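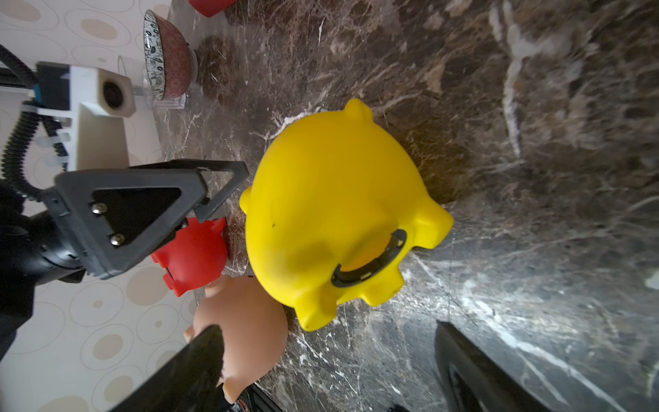

Collecting two-arm demonstrations for tipped hollow objects

Guides > Manipulation > Bimanual tasks

Plandesix bench notes, August

These steps cover the piggy bank task in the Pemville set, where two arms have to turn a bank off its side and set it on its feet among other banks. The method compares a policy trained on all camera views with one trained on the fixed view alone. It assumes that both arms are calibrated and that Prurden is already recording joint positions and video on one clock.

1. Lay out the start state

Use banks of different colours and name one as the target. A yellow bank tipped over against a red one and a peach one is a hard start: the neighbours close off one flank, and the upturned belly gives the fingers a wide curve with few edges. The legs and the rubber stopper ring are the useful landmarks at this angle. Write the target colour into the episode header before recording.

Keep some tableware at the back of the worktop. It should stay out of the arms' path but inside the camera views, so that the policy learns to ignore it.

2. Check the wrist view

Bring the first arm to its approach pose, with the target above the gap between the fingers. Look at the wrist video at full size. The target's legs should be visible. Partial cover of a neighbouring bank by a finger is acceptable - the fixed camera is there for that.

Polished stone throws glare into the wrist view. Do not correct it in software. Move the lamp if the glare touches the target, otherwise leave it alone.

3. Record

Record 50 demonstrations, each no longer than 40 seconds. Vary the heading of the target between episodes and leave the arm bases where they are. The operator should:

- bring both grippers in low, from opposite sides
- pause before contact, so that the approach and the squeeze can be split later
- turn the bank with both arms together
- open both grippers fully before backing away

Discard an episode if one arm pushes the target along the worktop before the other arm arrives. These look harmless on playback, but they teach the policy to shove.

4. Split the episodes

Mark three phases in Prurden: approach, turn, release. Start the turn at the first change in the target's tilt. Finger closure is a poor marker, as the fingers often close a little early on a round body.

5. Train and test

Train Nava twice with the same settings, once on all views and once with the wrist views masked. Run 20 trials per policy from start states that were not used in training. Score a trial as a success only if the target is on its feet and both grippers are clear of it.

Our all-view policy reached 76 per cent of its final training score on the approach phase before the turn phase began to improve at all. Expect that plateau and do not stop early.

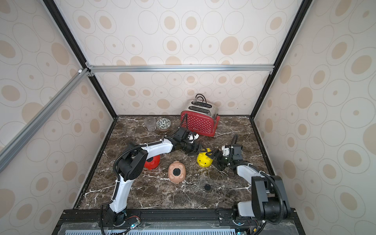 Should a loose stopper be removed before the next episode?

Leave it where it is if it lies clear of both gripper paths, and note it in the header. If it could end up under the target, take it off the worktop and restart the episode.

6. Store the failures

Keep discarded episodes in a separate folder with the reason in the file name. They are useful for testing a failure detector later, but they must not be mixed into the training set.

Comments

gripnote: Does the pause in step 3 show up in the trained policy? Ours hesitates before contact.

Plandesix bench: It does. Trim the pause when you split the episodes and keep only the last few samples.

tworail: Masking the wrist views by zeroing the pixels gave us odd results. Dropping the input altogether was more stable.

lowbench: Worth adding that the fixed camera needs locking down between sessions. We lost a whole batch to a slow tilt.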